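Skirkum Riders Help Board
Getting Around by Bike > Commuting and Everyday Routes

Is the Pirnulside path a reasonable way to get to work, or should I stick to the street?
Posted by slowspokes_marino, July 5, 2021

Hello everyone, and thank you in advance for reading, because I do tend to go on. I moved to Marino in May and I've started a job over in Aswood, and I would dearly love to ride there instead of sitting in the car. I'm not a fast rider. I have an old upright bike with a rack on the back, and I'm thinking of adding a basket up front for my lunch and a sweater. I've been looking at wicker ones.

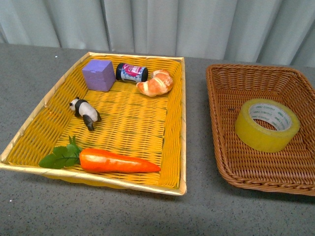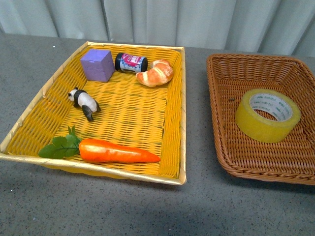
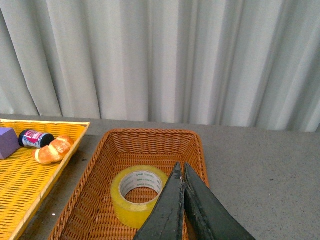

Anyway, my real worry is the route. On the map there are two ways to do it. One is Skirkum Avenue, straight as a ruler with a painted bike lane for most of it, and the other is the Pirnulside path, which follows the creek and looks a whole lot prettier but wanders off to the north before it comes back. I drove the avenue at rush hour and the lane seemed awfully narrow next to the parked cars. I walked a little of the path on my day off and it was lovely, but there were a lot of dogs and strollers, and I couldn't tell whether people use it to get anywhere or mostly to stroll.

So I suppose I'm asking several things at once. Is the path all right for commuting? Does it flood? Is it lit in the evening, once the days get short? And how does a person get from the end of it to Aswood proper, because on the map it looks as if it just stops behind the lumber yard? I'd be so grateful for any advice, even if the advice is to get a bus pass.

creekside_pedaler

Welcome to Marino! You picked a good month to move, and I think you're going to enjoy this ride more than you expect.

I've been taking the Pirnulside path to Aswood for years now, and I wouldn't trade it for the avenue unless I was very late. It is longer, no getting around that, but you have so few stops that it comes out closer than you'd think. On the avenue I seem to catch every single light (and that one by the pharmacy takes forever and doesn't notice bicycles at all, so you end up waiting for a car to pull in behind you). On the path you have the crossing at the school and the one by the old feed store and then you're rolling.

Now, the dogs and strollers. You probably walked the piece nearest the playground, and that part is busy at any time of day. Go slow through there, ring your bell well before you reach people, and say good morning. Past the second footbridge it thins out a great deal and on a weekday morning you may have long stretches all to yourself, with the herons if you're lucky. The walkers are mostly the same ones every day and after a couple of weeks they'll be waving at you.

Flooding: yes, in one spot. The underpass below the rail line collects water after a hard rain and it stays for a day or so afterward, with a layer of slick mud that is worse than the water was. Please don't ride through it! I did once, in good shoes, and I went down on my side like a sack of flour. There's a ramp on the left just before the underpass that takes you up to the street, and you can cross at the signal and come back down on the other side. It adds 400 yards and it's worth every one of them.

Lights are the weak point. The path is lit from the playground to the second footbridge and then it's dark all the way to Aswood. In winter I carry a proper headlight, the kind you see by, along with a blinky little one as a spare. Tilt it down a bit so you don't blind the folks coming the other way. If you aren't comfortable in the dark, you could always ride in on the path and come home on the avenue, which has street lamps the whole way. Plenty of people do that from the time the clocks change until spring.

And the end of the path! It doesn't stop at the lumber yard, although it certainly looks that way on the map and looks that way when you get there too. Keep the fence on your right, go past the gate, and there's a paved cut-through 200 feet farther along that brings you out on a quiet residential street. From there you follow the green bike route signs. One of them has been turned the wrong way for as long as I can remember, the one at the corner with the big sycamore, so go left there whatever it tells you.

Do a practice run on a day off, at the hour you'd really be riding. I always tell new people that. You'll find out where the sun is in your eyes and where the roots have pushed up the pavement, and you won't be fretting over the clock while you do it.

90_psi_please

Avenue. It's quicker. Stay out toward the left side of the bike lane so a car door can't get you and you'll be fine. Path is nice for weekends.

Also check your tires, everybody around here rides them too soft.

two_panniers_and_a_thermos

I'm going to land somewhere between the two answers you've had, if that's any use to you. I ride the path in the mornings, when I'm half asleep and want the birds for company, and I take the avenue home when I have errands, because the grocery and the post office are both on it.

One thing I'd add is that you can hop between them. There's a connector by the library, well before the busy light the first poster mentioned, and it lets you skip the narrowest part of the avenue, where the parked cars had you worried. You ride the path from Marino to the library, cut across, and pick up the avenue where the lane gets wider and the parking ends. I did it that way my whole first summer, until I got my nerve up.

Parking in Aswood is easy enough. There are good sturdy racks behind the town hall, and they're under a roof, so your saddle stays dry. The ones in front of the bank are the old wheel-bender sort and I'd leave those alone. Take a U-lock if you have one, and take your lights inside with you.

On the front basket, go easy on the weight at first. A heavy load up there makes the steering feel floppy at low speed, and the playground stretch is all low speed. I keep my lunch and laptop in the bags on the back and only put my rain jacket up front. Strap whatever you carry, too, since the boards on the second footbridge rattle everything loose. I lost a perfectly good peach in the creek that way.

Do come back and let us know which way you ended up going.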